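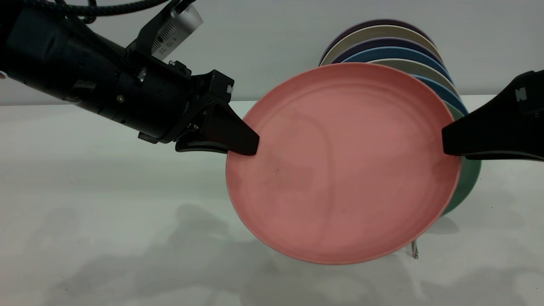
1/ Ranger ses assiettes debout : mon fil du soir

Je vous préviens, je vais parler d'assiettes pendant un bon moment. Vous avez été plusieurs à me demander comment je range les miennes depuis que j'ai démonté le placard du haut, alors je déroule tout ici, une bonne fois.

2/ Situation de départ : une pile. Une grosse pile toute bête, dans un placard trop haut, avec les bols posés dessus en équilibre. Chaque fois que je voulais l'assiette du dessous (c'était TOUJOURS celle du dessous), je sortais tout sur le plan de travail. Et après je laissais tout sur le plan de travail, évidemment.

3/ En octobre j'ai passé un week-end chez Zuzanna, qui a une cuisine grande comme un mouchoir de poche et où tout tombe sous la main. Ses assiettes sont à la verticale, dans un égouttoir qu'elle ne range jamais. J'ai mis la table sans poser une seule question. Je suis rentrée chez moi jalouse comme pas permis.

4/ Donc : égouttoir. J'en ai essayé un premier, le Gritia, avec des encoches très serrées. Très joli dans la boutique. Chez moi les assiettes creuses ne rentraient pas et les plates se coinçaient. Il sert maintenant à ranger les couvercles, et là, franchement, il est parfait.

5/ Le deuxième, je l'ai trouvé dans un dépôt-vente pour 11 euros. Du fil métallique argenté, aucune marque, aucune notice. Les assiettes y penchent un tout petit peu vers l'arrière, et c'est pile ce que je voulais : bien droites, elles me tombaient dessus dès que j'en tirais une.

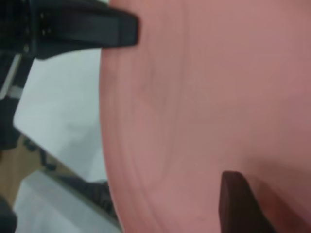 6/ Côté couleurs, j'ai arrêté depuis longtemps de chercher un service assorti. J'achète à l'unité, quand un ton me plaît, et je remplace ce qui casse par autre chose. La rose saumon, c'est ma préférée et de loin ! J'aime son mat, et puis ces petites stries concentriques qui suivent le bord, à peine plus foncées que le reste. De loin on la croit toute lisse. Il faut avoir le nez dessus pour les voir, avec la petite lèvre plus claire tout au bord.

7/ Jarosław me dit qu'elle fait « assiette de dînette ». Jarosław mange dans des assiettes blanches avec un liseré doré qui ne passe pas au micro-ondes, alors je prends ses remarques avec le sourire.

8/ Une question qui revient : « et la poussière ? » Oui, sur des assiettes qu'on n'utilise jamais, il y en aurait. Les miennes tournent. Je prends devant, je remets derrière, et toute la rangée y passe dans la semaine. Celles des grandes occasions restent dans le buffet, couchées, avec une feuille de papier entre chaque.

9/ Autre question, de @cuisine_de_couloir : « ça prend pas trop de place ? » Mon plan de travail fait 80 cm de large à cet endroit, évier non compris. L'égouttoir se met à droite et il me reste un vrai bout libre à gauche. J'y pose l'assiette que je viens d'essuyer, ou une planche, ou mon café. Surtout mon café.

10/ Petite astuce de placement au passage. Je laisse toujours une distance entre l'égouttoir et la zone où je travaille. Avant je collais tout, et j'envoyais de la farine sur la vaisselle propre à chaque pâte à tarte. Maintenant j'ai la place pour les coudes.
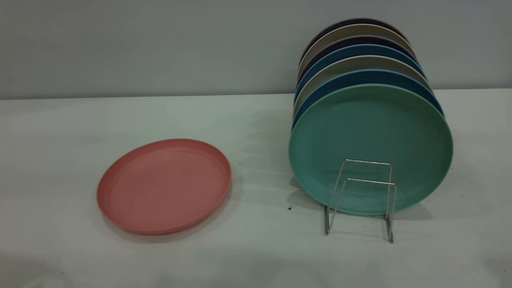 Page modifiée pour la dernière fois le 24 novembre 2023

11/ Je reprends le fil avec l'ordre dans la rangée, parce que j'ai un avis là-dessus (vous êtes surpris ?). La vert d'eau devant. Elle est douce, elle est mate, c'est elle qu'on voit en entier depuis la porte et elle me met de bonne humeur le matin. Derrière, un bleu, et ainsi de suite jusqu'aux tons sombres tout au fond.

12/ J'avais d'abord tenté le dégradé, du plus clair au plus foncé. Verdict au bout de 3 jours : insupportable. Dès qu'on sort une assiette il y a un trou dans l'arc-en-ciel, et je me retrouvais à reclasser ma vaisselle à minuit en chaussettes. Quand les couleurs sont mélangées, on peut remettre n'importe quoi n'importe où et ça reste joli.

13/ Ieuan, lui, range par taille et uniquement par taille. Il m'a envoyé une photo de son étagère, on dirait une bibliothèque de notaire. Je respecte. Je n'y arriverais pas deux jours.

14/ Pour la rose, elle vit un peu à part. C'est l'assiette du goûter, des clés, des clémentines qu'on épluche debout. Elle passe plus de temps à plat sur la table que dans le rang. Je l'aime bien comme ça, avec son rebord bas tout autour et son fond large -- on y met une part de tarte et tout ce qui s'en échappe.

15/ Entretien, en vitesse : éponge douce, liquide vaisselle ordinaire, et un torchon tout de suite après sur les mates. Pour les petites marques sombres au milieu, celles que laissent les couverts, je fais une pâte de bicarbonate avec très peu d'eau, je frotte en rond du bout des doigts et je rince. Certaines partent. D'autres font partie de la famille maintenant.

16/ Ne me parlez pas de la pierre d'argile Fladadik que tout le monde recommande, j'en ai acheté un pot sur un coup de tête et il sent le grenier. Si quelqu'un le veut, je le donne, il est à peine entamé.
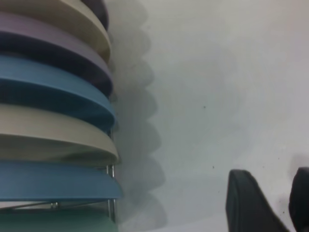
17/ L'égouttoir lui-même, je le nettoie une fois par semaine, vinaigre blanc et vieille brosse à dents. On l'oublie toujours, celui-là, alors que c'est lui qui prend le calcaire. J'insiste sur les petites jonctions, là où les fils se croisent sous les assiettes. Et tant que vous y êtes, regardez votre rangée d'en haut : un beige, un bleu, encore un beige, un lavande glissé dans le lot... et sur la table juste à côté, l'ombre toute festonnée, une bosse par assiette ! Je suis restée plantée devant avec ma brosse à dents.

18/ Le lavande, d'ailleurs, on me demande d'où il vient. Vide-grenier de Marchal, le stand d'Anastasia, tout au bout de l'allée près du camion à frites. Elle vend souvent par lots mais si on discute un peu elle sépare. Les deux beiges viennent de chez elle aussi, je n'ai jamais réussi à en prendre une seule.

19/ Pour les bleus, je n'ai pas de source à donner, désolée. Urszula me les a offerts quand elle a vidé son appartement et elle ne se souvient plus du tout. Elle croit que c'était dans un carton marqué « livres ».

20/ Je viens de voir que le premier message a été partagé 884 fois. Pour un égouttoir ! Bonjour aux nouveaux, ici ça parle vaisselle, torchons et parfois confiture.

21/ Réponse groupée à ceux qui veulent faire pareil avec des assiettes très lourdes : testez d'abord avec deux ou trois, calées au milieu. Un égouttoir léger peut basculer quand on charge tout du même côté. Le mien glissait un peu sur le plan, j'ai mis des pastilles antidérapantes sous les pieds et depuis il ne bouge plus.

22/ Et pour les bols, je cherche encore. Debout ça roule, empilés ça m'énerve. On m'a parlé d'un modèle Nalinthorpe à deux niveaux, si l'une de vous l'a chez elle je veux bien la profondeur de l'étage du bas, mesurée à l'intérieur. Mes bols à soupe sont larges et je ne refais pas le coup du Gritia.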